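Night Closures on the Gedach Hill Road Start on Friday

Drivers who use the hill road between Gedach and Bitent will have to plan their evenings differently from this Friday. The road will be closed every night from 9 p.m. until 5 a.m. while workers renew the drainage and put down a new surface on the upper part.
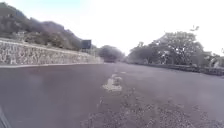 A stone retaining wall and a line of trees on either side of the asphalt. The center marking is badly faded.

The district road office announced the closures at a public meeting in the Gedach school hall. The work is planned for 10 weeks and should be finished before the end of August, if the weather stays dry enough for paving. During the day the road will stay open in both directions, but with a speed limit of 30 on the parts where the trenches are still covered with steel plates.

Reto Kälin, the engineer responsible for the project, told the meeting that the drainage is the real reason for the work. The pipes under the road are very old, and in two places they are too narrow for the amount of rain that comes down from the slope in a heavy storm. Last autumn the water ran over the road at the Shim bend and the police had to close it for one night and half of the next morning.

"We could put new asphalt on top and everybody would be happy for one winter," Mr. Kälin said. "Then we would have to open it again. I prefer to disturb people once."

The first section is 1,046 meters long and begins just above the last houses of Gedach. The drains will be replaced there first, and the paving will follow in the second half of the period. A shorter section, 239 meters, at the Shim bend will be done at the end. On that section the road will also get a slightly stronger slope to the side, so that the water goes into the new channel and does not cross the lanes. New center lines will be painted on both sections in the last week.

The detour at night goes through the valley and over the Pirivex bridge. It adds 20 minutes for a car. Trucks over 18 tons cannot use the bridge and must leave Gedach before 9 p.m. or wait until the morning. This point caused the longest discussion at the meeting, as two transport firms in Bitent usually send their first trucks at 4 a.m.

Soledad Bañuelos, who owns the bakery on the main street of Gedach and delivers to five shops in Bitent, asked if the closure could end one hour earlier. Her van leaves at 4:15 and the bread has to be in the shops when they open at 5:30. With the detour she will need to start baking earlier, and she has two employees who would have to agree to that.

"I am not against the work. I drive there every day and I know how the road is," she said after the meeting. "But somebody made this timetable who does not get up at two in the morning."

Mr. Kälin answered that an earlier end is not possible in the paving weeks, when the asphalt needs time to cool before cars can go on it. For the first weeks, when only the drains are replaced, he promised to look at it again with the contractor. An answer should come before the work starts and will be put on the notice board at the town office.

Ambulances and the fire service can pass the site at all times. The workers will keep one lane clear for them during the drainage work, and on paving nights a second ambulance will be stationed in Bitent. Residents of the four houses between the two sections will receive a permit for the car window. They can reach their homes from the Gedach side, but may have to wait up to 15 minutes at the barrier.

The last night bus is also affected. The 9:40 p.m. bus from Gedach will take the valley road and will not stop at Shim or at Upper Mill. Passengers for these two stops can call a shared taxi, which costs the same as the bus ticket. It must be ordered by 7 p.m. on the same day. The bus at 8:25 p.m. runs as usual.

Cyclists and people on foot cannot use the road during the closed hours either. The path through the woods stays open, but it has no lights and is steep in the lower part.

Some people at the meeting also wanted to know about noise. The cutting of the old surface is the loudest part, and the district office says it will be done before 11 p.m. wherever possible. There will be no work on Sunday nights. Households within 90 meters of the first section will get a letter with the dates for their part of the road.

A request for a sidewalk along the wall was not accepted. The road office says there is not enough width without moving the wall, and there is no money for this in the present budget. The town council of Gedach wants to bring up the question again next year – together with the wish for a lower speed limit at the entrance to the town.

The plans can be seen in the town office on weekdays between 8 a.m. and noon. Questions about permits are answered at the same counter.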